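Workplace > Automation > Interviews

Filed under: Small manufacturers, People and machines

Two arms and a shorter list of complaints

Girar makes small gear drives for blinds, camera heads and hospital beds. For most of its life the gears were set out by hand, by people sitting at a bench with a tray on one side and a pile of carriers on the other. In October the company put two robot arms on that job. We spoke to the assembly lead, who has been with the firm for eight years and asked us to leave names out of it.

She started on the bench herself. "You pick up a bevel gear, you look at the teeth, you put it down on the disc. Then you do it again until the break. It isn't hard work, but your neck knows about it by the afternoon."

The company had looked at automation before. An earlier quote, for a fixed machine, was turned down because the parts change too often. The arms came through Pudero, a supplier that had already fitted out Girar's sister workshop in Grarnia. They are taught new positions when the part changes, and the teaching is done by the assemblers.

"That was the condition we asked for," she says. "If somebody from outside has to come in every time there's a new gear, we'd be standing about for half the week. So they trained us. I was slow at it. One of the younger ones picked it up in a morning and then had to put up with the rest of us asking her things."

The job itself is small. Three gears go on a flat ring, spaced out round the hole, and the ring moves on to the next bench. The difficulty is that the gears are light and shiny, and they shift if the fingers open too early. Much of the first month went on that one problem. The grip was softened, the release was slowed down, and the lighting was changed and then changed back.
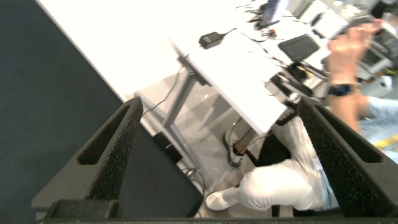
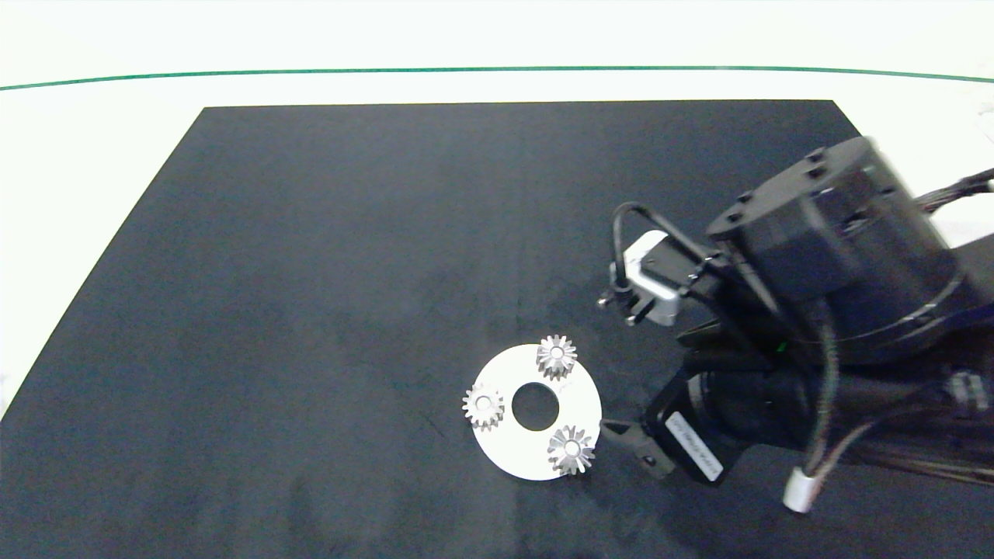

At the desk, and three bevel gears on a ring on the black mat.

We asked whether anyone had lost their job. She says no, and that it was put in writing before the arms were ordered. Two people moved from the bench to inspection, and one of them has since asked to move back. "She liked the bench. She could listen to the radio and talk. Inspection is quieter and you have to concentrate. I don't think the managers had thought of that. They assumed everyone would be glad to get off it."

Pay was another matter. Assemblers who teach and look after the arms now get a higher rate, but it took a while to agree, and for some weeks people were doing the new work on the old money. "That should have been sorted first. I said so then and I'd say so again."

There is more sitting at a screen than there used to be. When an arm stops, someone has to find out why, and often the reason is a cable or a setting, with nothing wrong with the gears at all. She finds this tiring in a different way. "With your hands you know when you've finished. With this you can look at it for an hour and have nothing to show anyone."

She is more positive about sore necks and wrists. Fewer people have come to her about them, though she would like to see a full year before she says it is down to the arms. The larger drives, sold under the Đorđević name, are still put together by hand and she doesn't expect that to change soon. The housings are awkward and each one needs a bit of force in the right place.

Would she go back to how it was? She thinks about it. "For the company, no. For me, some days. I'd like an hour on the bench now and then, and I've asked if we can take turns. They said they'd look at it after the stock count."

Contact us | Copyright Workplace Interviews, all rights reserved | Back to top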